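Collia CPD Record System

Product code 3731
Supplied by Flurkonley

Overview

Collia is a record-keeping system for organizations whose staff hold professional credentials that must be renewed. It stores the credentials held by each person, the continuing professional development (CPD) completed against each one, and the evidence supporting each entry. It produces the renewal file in the layout the credentialing body asks for.

The system is sold to employers and to small membership bodies. It is not sold to individuals. A person who leaves an employer may take a full export of their own record in PDF and CSV form.

How a record is built

Every record has three levels. The top level is the person. Below that is the credential, with its issue date, expiration date, grade and membership number. Below that is the activity: a course, a conference, a period of supervised practice, a published paper, or any other item the credentialing body accepts.

One activity may be credited to more than one credential. A two-hour ethics course, for instance, can count in full toward an engineering license and in part toward a project management certificate. The split is set once in the rule table and applied to every later entry of the same type. Where a body forbids double counting, the rule table blocks the second credit and writes a note to the log.

Activities may be entered by the holder, by a supervisor or by bulk upload. Entries made by the holder stay in draft until a reviewer accepts them. Draft entries are shown in totals as a separate figure and are left out of the renewal file.

Rule sets

Collia ships with 13 generic rule sets. Each covers one common renewal pattern: fixed annual hours, rolling three-year hours, points with category minimums, reflective statement only, and so on. An administrator copies the closest generic set and edits the values. No scripting is needed. Carry-over, maximum hours per category and part-year rules for new members are all plain fields.

Changes to a rule set are dated. An activity is always judged by the rules in force on the day it was carried out, unless the administrator selects the override. The override applies to a whole credential cycle and cannot be set for a single activity.
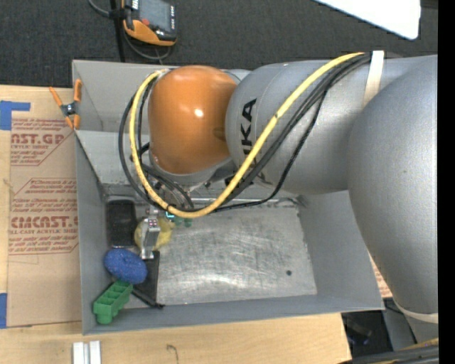 Can an employer run its own internal credential alongside the external ones?

An internal credential is set up in the same way as any other, with its own rule set, grades and expiration period. It appears on the holder's record under the employer's name and can be hidden from exports.

Evidence storage

Evidence files are attached at the activity level. Accepted formats are PDF, JPEG, PNG, DOCX and plain text. The limit is 300 MB per activity, and there is no limit on the number of files within that. Files are checked for viruses on upload and given a checksum, which is printed in the renewal file next to the file name.

Files can be replaced but not deleted while a credential cycle is open. The earlier version remains in the log. Once a cycle closes, evidence is held for the retention period set by the administrator and then removed overnight. The default retention period is six years.

Assessor module (optional)

The assessor module is for bodies and employers that review applications for a new grade or credential. It adds a queue, a scoring sheet and a conflict-of-interest check. Two assessors score each application without seeing the other's marks. If the results differ by more than the set margin, the application goes to a third.

The scoring sheet was designed by Bent Kárason and follows a competence-by-competence layout, with one comment box per competence. Comments are required for any score below the pass mark. They can be released to the applicant in full, released in edited form or withheld.

Interview scheduling is not part of the module. Dates can be recorded, but invitations have to be sent from the organization's own calendar software.

Editions

Collia Onsite is installed on the customer's own server and licensed for up to 2000 holders. Larger installations are possible under a separate agreement.

Collia Hosted runs in the Onholm data center. It has the same functions as Onsite, with the addition of nightly backup and managed updates. The hosted edition is not available for unattended transfer from Onsite; a migration visit or remote session must be booked.

Requirements for Onsite

Server: 64-bit, four cores, 16 GB of memory
Database: PostgreSQL, supplied with the installer
Storage: 200 GB plus evidence files
Browser: any current version with JavaScript turned on
Sign-in: local accounts, SAML 2.0 or OpenID Connect
Email: SMTP relay for reminders

Reminders

Reminders go out at 180, 90 and 30 days before expiration. The intervals can be changed for each credential. A reminder lists the hours or points still needed by category, and the number of entries waiting for review – holders often assume a draft has been counted. A copy to the supervisor is off by default.

Data import

Existing records can be loaded from CSV using the supplied template. The importer makes a trial pass first and reports missing dates, unknown credential codes and duplicate people. Nothing is written until the trial pass is accepted. Nearly 300 credential codes are included in the standard list, and further codes can be added by hand.

Records kept in the older Hafþórsson logbook format can be imported directly. Reflective statements longer than 4,000 characters are moved to an attached text file, with a link left in the original field.

Support and training

Standard support covers questions by email and telephone from 8:00 a.m. to 5:00 p.m. Extended support adds evening cover during a renewal period chosen by the customer. Administrator training takes one day, and assessor training takes half a day. Both are led by Asger Kvaran and may be held online. The annual update is released in August, with minor corrections as needed between releases.

Ordering

Quote product code 3731 and state the edition, the number of holders and whether the assessor module is required. Licenses run for 12 months from activation. The number of holders may be raised at any time and lowered at renewal. Former staff with closed records do not count toward the license total.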